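보존처리실 작업 기록: 소맥전분풀 재조제 및 배접 시편 비교

읽는 시간 9분

2025-04-26
기록: 지류보존 담당
입회: Shobha Rajan, Chukwuemeka Effiong

지난 기록에서 보류한 소맥전분풀의 점도 편차 문제를 다시 다룬다. 당시 같은 배합으로 조제한 풀이 조제자에 따라 눈에 띄게 다른 농도로 나왔고, 그중 묽은 쪽으로 배접한 시편에서 가장자리 들뜸이 확인되었다. 원인을 전분 자체의 차이로 볼 것인지 가열 과정의 차이로 볼 것인지 의견이 갈렸으므로, 이번에는 전분을 한 봉지로 통일하고 가열 조건만 달리하여 비교하였다.

사용 전분은 Distunby 정제 소맥전분이며, 개봉 후 밀폐 용기에 보관하던 것이다. 물은 실내 정수 설비의 탈이온수를 사용하였다. 전분은 전날 저녁부터 물에 담가 두었고 윗물은 조제 직전에 한 차례 갈아 주었다. 윗물에 약간의 탁함이 있었으나 냄새는 없었다.

가열은 두 가지로 나누었다. 첫째는 종전과 같이 이중냄비에 올려 나무주걱으로 계속 젓는 방법이고, 둘째는 Ciklow 항온 교반조를 쓰는 방법이다. 교반조의 설정 온도는 84도로 하였다. 이중냄비 쪽은 온도계를 꽂아 두었으나 젓는 동안 눈금이 계속 흔들려 기록값의 신뢰도가 낮다. 표에는 옮기지 않고 참고로만 남긴다.

호화가 시작되는 시점은 두 방법 모두 비교적 분명하였다. 흰 현탁액이 반투명하게 바뀌면서 주걱에 걸리는 저항이 갑자기 커진다. 이중냄비 쪽은 바닥부터 먼저 엉기므로 이때 젓기를 늦추면 덩어리가 남는다. Effiong 선생이 맡은 첫 조제분에서 실제로 작은 덩어리가 나왔고, 말총체에 두 번 내린 뒤에도 손끝에 걸리는 것이 있어 해당 분량은 시편 제작에서 제외하였다. 교반조 쪽은 덩어리가 거의 없었지만 벽면에 얇은 막이 생겼다. 막은 긁어 섞지 않고 그대로 두었다.

가열 유지 시간은 두 방법 모두 42분으로 맞추었다. 기존 지침서에는 시간이 적혀 있지 않고 "충분히 투명해질 때까지"라고만 되어 있다. 이 표현은 숙련자에게는 문제가 없으나 조제자 간 편차의 한 원인으로 보이므로 개정안에서는 시간을 병기하는 것이 타당하다. 다만 조제량이 달라지면 같은 시간이 적용되지 않을 것이므로, 시간만 단독으로 적는 것은 적절하지 않다는 Rajan 선생의 의견을 함께 기록한다.

식힌 풀은 체에 내려 유리 용기에 나누어 담고 표면에 물을 얇게 부어 두었다. 희석은 사용 직전에 하였다. 희석 비율은 종전 기록의 '중간 농도'를 그대로 따랐으며, 붓을 들어 올렸을 때 끊어지지 않고 가늘게 이어지다가 천천히 떨어지는 정도를 기준으로 하였다.

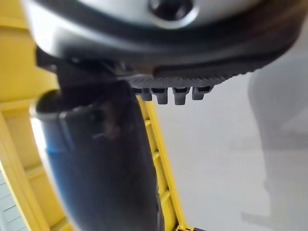

배접지는 Öztürkmen 공방에서 들여온 닥종이 중 얇은 것을 골랐다. 이 종이는 발 자국이 고르고 물을 먹은 뒤의 신장이 작아 비교 시험에 적합하다. 바탕이 되는 시편은 폐기 대상으로 분류된 무기재 장부 용지를 잘라 만들었으며, 산성도가 서로 다르지 않도록 한 권에서만 취하였다. 시편은 모두 13점이다. 결 방향은 바탕지와 배접지를 일치시켰고, 모서리에 연필로 조제 방법의 약호를 적었다. '이'는 이중냄비, '교'는 교반조를 가리킨다.

풀칠은 한 사람이 맡는 것이 원칙이나 이번에는 조제자에 따른 차이도 함께 보기로 하였으므로 Rajan 선생과 Effiong 선생이 나누어 진행하였다. 풀붓은 같은 폭의 것을 썼다. 배접지에 풀을 먹인 뒤 바탕지 위에 올리고, 마른 붓으로 중앙에서 바깥쪽으로 쓸어 공기를 뺐다. 이어 폴리에스터 부직포와 흡습지를 덮고 펠트를 올린 다음 압착하였다. 흡습지는 첫 교체를 빠르게 하고 이후 간격을 늘렸다.

압착을 풀고 관찰한 내용은 다음과 같다.

이중냄비 조제분으로 배접한 시편은 전체적으로 부착이 양호하나, 한 점에서 모서리 쪽에 손톱만 한 들뜸이 있었다. 풀이 덜 간 자리로 추정된다. 교반조 조제분은 들뜸이 없었고 표면이 평활하였다. 그러나 휘어 보았을 때 이중냄비 쪽보다 약간 뻣뻣하게 느껴졌다. 이는 손으로 만져 본 소견이며 측정값이 아니다. 눈을 가리고 번갈아 만져 본 결과에서도 두 사람의 판단이 완전히 일치하지는 않았다.

뻣뻣함의 원인으로는 교반조 쪽의 수분 증발이 적어 전분이 더 고르게 퍼졌을 가능성과, 반대로 희석이 덜 되었을 가능성이 함께 제기되었다. 후자를 배제하려면 희석 전후의 무게를 재어야 하는데 이번에는 희석 전 무게를 적어 두지 않았다. 기록자의 누락이다. 다음 조제부터는 용기 무게를 미리 재어 뚜껑에 표시한다.

색 변화는 육안으로 확인되지 않았다. Lumenari 표준광원 아래에서 처리 전 조각과 나란히 놓고 보았을 때도 차이를 말하기 어려웠다. 색차계 측정은 시편이 실내 습도에 완전히 적응한 뒤에 하기로 하였다.

가역성 확인을 위하여 시편 가운데 3점을 골라 물을 머금은 흡습지로 국부 가습하였다. 대략 10분이 지나자 배접지 가장자리가 일어나기 시작하였고, 대칼을 넣어 무리 없이 분리할 수 있었다. 분리한 면에 남은 풀은 젖은 면봉으로 닦아 냈다. 바탕지 섬유가 따라 올라온 곳은 확인되지 않았다. 이 결과에서는 두 조제 방법 사이에 차이가 없었다.

잠정 판단은 다음과 같이 적어 둔다. 전분이 같다면 지난번의 농도 차이는 가열 과정에서 생겼다고 보는 편이 자연스럽다. 교반조는 재현성 면에서 유리하나 배접 후의 유연성에 대해서는 판단을 유보한다. 두루마리와 같이 말고 펴는 자료에는 당분간 종전 방법의 풀을 사용하고, 낱장 문서의 결손부 보강에는 교반조 조제분을 써도 무방하다. 지침서 개정은 9월 정기 검토에 상정한다.

남은 풀은 냉장하지 않고 서늘한 선반에 두었으며, 물은 매일 갈아 준다. 표면에 분홍빛이나 신 냄새가 나타나면 즉시 폐기하고 용기를 삶는다. 덩어리가 생겨 제외한 분량은 연습용으로 별도 표기하였으니 본 작업에 혼용하지 않도록 한다.

미결 사항
- 희석 전후 무게 측정 후 동일 조건 재조제
- 색차계 측정값 기입
- 말총체 올 늘어난 부분 점검, 필요 시 교체 신청
- 습도 순환 조건에서의 말림 관찰. 장비 예약은 Effiong 선생 담당
- 교반조 벽면의 막을 건조하여 무게를 잴 것인지 협의

댓글

Shobha Rajan
시간 병기에 관한 의견을 반영해 주셔서 감사합니다. 조제량별로 칸을 나눈 표를 부록으로 두면 어떨까 합니다. 초안은 제가 작성하겠습니다.

Chukwuemeka Effiong
첫 조제분의 덩어리는 호화 직전에 불을 줄이지 않은 탓이 큽니다. 개정안에 불 조절 시점을 한 줄 넣어 주시기 바랍니다. 말총체는 점검하였고, 가장자리 쪽 올이 벌어져 교체를 신청하였습니다.

서화보존 담당
비단 배접에도 같은 풀을 쓸 계획이 있는지 문의드립니다. 저희 쪽에서는 묵힌 풀을 섞어 쓰고 있어 유연성 비교 시 시편을 제공할 수 있습니다.

기록 담당
비단은 이번 시험 범위에 포함되지 않습니다. 묵힌 풀 시편은 습도 순환 관찰 때 함께 넣겠습니다. 결 방향을 표시하여 전달해 주십시오.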